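Getting mugs engraved for the July weigh-in

I said at the spring meeting that I would sort out the prizes this year, and a few people have asked me where the mugs came from and what they cost. I'm putting it all in one post so I can point to it.

For a long time we gave out trophies. They were the plastic kind with a gold fish on top and a sticker on the base. Mine are in a box in the garage and I suspect most of the others are too. Last year Hatem Mahrous suggested giving people something they would take out on the water, and we talked about hats, towels and knives before we got to mugs. Hats are hard because of sizes, and half of us already have one we won't give up. Knives I didn't want to hand out to the juniors. So, mugs.

What I bought was the Plotetti steel mug, the one with the lid that slides. It holds enough coffee to get you through the first couple of hours and it fits the holder in my boat, which is a narrow one. It comes in dark green, gray and white. I got green for the adults and white for the juniors. The green has a powder coat, and the engraving goes through the coat to the steel, so the lettering comes out silver. On the white ones the lettering is also silver and you have to tilt the mug to read it. If I did it again I would get gray for the juniors.

I ordered 27. That covered the prizes, one for everybody in the junior program, and three spares with only the club name on them. Get spares. One of ours had a dent in the rim straight out of the box, and Plotetti did refund it, but they would not have gotten another one to me in time.

The mugs came blank. You can have Plotetti do the engraving, but they charge a setup fee for each name, and they only do one line of text. I took them to Flirkico, which is the small engraving place on Hughes Street behind the tire shop. They mostly do door plates and pet tags. They charge one setup fee for the logo and then a flat price for each mug, with the name included. The flat price goes up if you want both sides done. We did one side.

The total came to $639, mugs and engraving together, with tax. The raffle at the winter dinner brought in $261 of that, and the rest came out of the prize money we would have spent on trophies anyway.

Now the logo. The file we use on the newsletter is a small picture that somebody saved off the old website, and when you blow it up it turns to squares. Flirkico can't use that. They need line art, where the edges stay sharp at any size. I spent two evenings trying to trace the pike myself and it looked like a shoe. Rachid Ramadan had the original drawing from when the first jackets were made, on paper, in a folder. He scanned it and his daughter cleaned it up. We now have a proper file, and I've put a copy in the shared folder so the next person doesn't have to go through this.
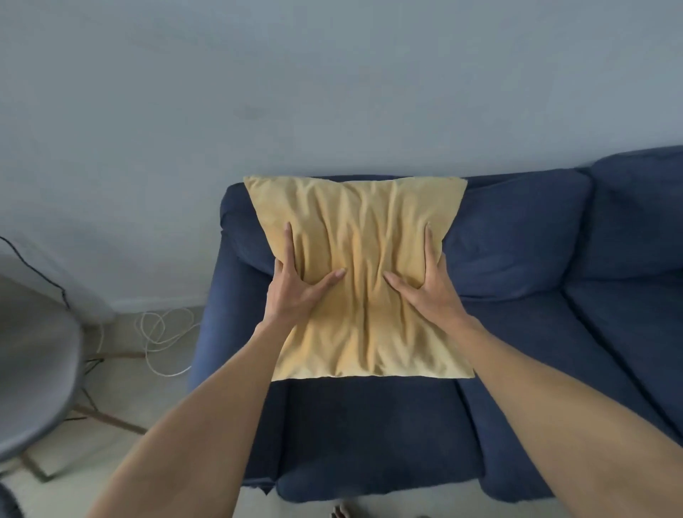 Meltov Anglers Club — Members' Blog

Even with a good file, some of the drawing had to go. The scales on the pike were too fine for a mug that size and would have burned into one gray patch. The woman at Flirkico took the scales out and left the outline, the eye and the fins. She did a test on a scrap of coated steel, and I took it home overnight and looked at it in daylight before saying yes. I'd recommend doing that. Under the shop lights everything looks fine.

Text was the next thing. I had wanted the club name, the year, the name of the event, the category, the person's name and the weight of the fish. That's too much. With all of it on there the letters were so small you'd need glasses, and I already need glasses. We cut it to the club name on top, the pike in the middle, and the person's name underneath. The category winners have one more line with the category. We left the weight off.

You will have noticed the problem, which is that you can't engrave a winner's name before the event. The junior mugs were easy since every kid on the list got one. For the winners, we handed out mugs with the category on them and no name, and then I collected them again and drove them back to Flirkico the next week. They line the mug up by the handle, so the name went in the right place under the pike. They did not charge another setup fee because I had asked about it when I placed the order. Ask first, and get it on the receipt.

Spelling: I got the junior names from the sign-up sheet, which is handwritten. I called every family where I had any doubt. There are two boys with the same first name spelled differently, and I had them both down wrong. I typed up the final list, emailed it, and had Flirkico email it back to me the way it would be cut. Then I read it against the sheet out loud, one letter at a time. It took most of an evening. You can't erase steel.

Timing was tighter than I wanted. Plotetti took 10 days to ship, and the engraving was another week. I'd start six weeks out. July is busy for Flirkico with softball plaques, and they told me a bigger order might have had to wait.

Care: the card in the box says the mugs can go in the dishwasher. Mine has been in a few times and the coat looks the same as when I got it. The lid has a rubber ring that comes out, and you should take it out, because coffee gets under it. Don't put them in the microwave. Don't leave one on the dash with milk in it either. I did, and I had to soak the lid overnight in baking soda to get rid of the smell.

A couple of people asked if they could buy one. I have two blanks left from the spares, with the club name and the pike, no personal name. You can have one for what it cost us, and you can take it to Flirkico yourself if you want your name added. They have our file. Tell them it's the one with no scales.

For next year Hatem wants to look at small tackle boxes with an engraved plate on the lid. I like the idea, but the plates I've seen are glued on and I don't trust glue around water. Rachid thinks they could be riveted. He has a sample box at his place and is going to keep it in the boat for the season and see how the plate holds up.

If you were at the weigh-in and your mug has something wrong with it, let me know before the end of the month and I'll take it in along with the one I already have to take back, where the "e" in Meltov didn't come out clean.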